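Marble tabletop

A marble tabletop is a flat slab of marble used as the upper surface of a table, counter or work bench. It is found in kitchens, cafes, workshops and laboratories. The slab may be supported by a wooden or metal frame, or may lie on top of an older table without being fixed to it.

Material

Marble is a rock made mostly of calcite or dolomite. It forms when limestone is changed by heat and pressure under the ground. Pure marble is white. Other colors come from clay, iron minerals, carbon and similar matter which was present in the original limestone. In trade the word "marble" is used in a wider sense and can include limestones that take a polish, and also serpentine. For this reason two slabs which are sold under the same name may behave differently when they are cut or cleaned.

Dark marbles

Black and nearly black marbles usually owe their color to carbon. They are often crossed by veins of white, gray, gold or brown. The gold and ochre shades are commonly connected with iron minerals. The direction of the veins depends on how the block was sawn, and the buyer can ask that they run along the table or across it.

On a polished dark slab, dust, fingerprints and water marks are seen more easily than on a light one. The advantage is that small bright objects, for example plastic parts, pens or toy pieces, can be found on it quickly. The sorting table of the Lurkance workshop was chosen by Rogelio Fajardo partly for this quality. It replaced a pale top of the Altex type, on which white parts were often missed.

Finishes

The polished finish is the most common for tabletops. It is glossy and gives reflections, which can be sharp or hazy depending on the light and on the condition of the surface. The honed finish is smooth but matte, and it hides small scratches better. A leathered finish has a fine uneven texture and is used less for tables where people write or work with small items.

Imitations

Many tops with the look of marble are made of other materials, such as laminate, ceramic, glass with a printed layer, or adhesive film over board. From a photograph it is hard to tell them from stone. When one touches them the difference is clearer, as stone feels cool and is heavy. Marble has a density near 2,700 kilograms per cubic meter. A sample from the Galang slab, weighed by Reynaldo Yap, gave 2,664.

Use and care

Marble is sensitive to acids. Lemon juice, vinegar and wine leave dull spots, called etching, on the polished surface. A sealer slows down the entry of oil and colored liquids but does not prevent etching. For daily cleaning, warm water with a little neutral soap is enough, and the surface should be dried with a soft cloth. Hard objects should be put down gently, and tools with sharp metal ends are better kept on a mat.

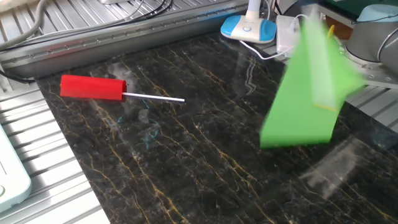
See also

Countertop
Engineered stone
Terrazzo
Ultodeck (table frame)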